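Getting More Life Out of Your Cleaning Cloths

Paper towels add up. A few years ago I went through the receipts for our house and found we had spent $179 on them, so we switched to cloth for nearly everything. These are the things that have worked for us.

Sorting by job

Keep kitchen cloths and bathroom cloths apart. The easiest way is by color. We use light colors in the kitchen and dark ones everywhere else. Floor rags are old bath towels cut into 4 pieces and zigzagged along the edges. If you don't have a sewing machine, cut them with pinking shears and expect some lint the first few washes.

Old T-shirts make the best window and mirror cloths. Cut off the hems and the seams, which leave streaks. Flannel is good for dusting and for shoe polish. Terry cloth is for spills.

Before the first use

New cotton towels don't soak up much because of the finish they come with. Wash them twice in hot water with no fabric softener. Half a cup of white vinegar in the rinse helps. Never put bleach and vinegar in the same load.

Washing

Rinse greasy cloths under hot water with a drop of dish soap before they go in the basket. Don't let wet cloths pile up. Hang them over the edge of the sink or on a hook overnight – a damp heap will smell by morning, and that smell is hard to get out.

If they do smell, boil them for ten minutes in a big pot you don't use for food. This is for 100 percent cotton only. Microfiber should be washed warm, by itself, and dried on low. Cotton lint sticks to it and then it won't pick up anything.

Anything that has wiped up linseed oil or an oil-based stain does not go in the laundry at all. Lay it flat outdoors, away from the house, until it is dry and stiff, then find out how your town wants it thrown away. Oily rags left in a ball can catch fire on their own.

Folding and storing

Shake each cloth out hard when it comes from the dryer. Pick it up by one corner, let it hang, then find the next corner along the same edge.

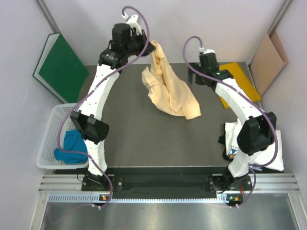
Fold in half, then in thirds, and stand the cloths on end in a drawer or shoebox. You can pull one out without messing up the stack. Put the clean ones at the back so the same few don't get all the wear.

Wrinkles don't matter for rags. For napkins, take them out a little damp and smooth them flat on the counter with your hand. Most of the time that saves ironing.

When to give up on them

A kitchen cloth that has gone thin in the middle can move down to floors. After floors it goes to the garage. My neighbor Fulgencio Cárdenas ties his worn-out ones around pipe fittings in September so he remembers which outside faucets still have to be drained, and I have started doing the same.

Cut off any buttons before a shirt goes in the rag bag, and save them in a jar. Zippers too, if they still run.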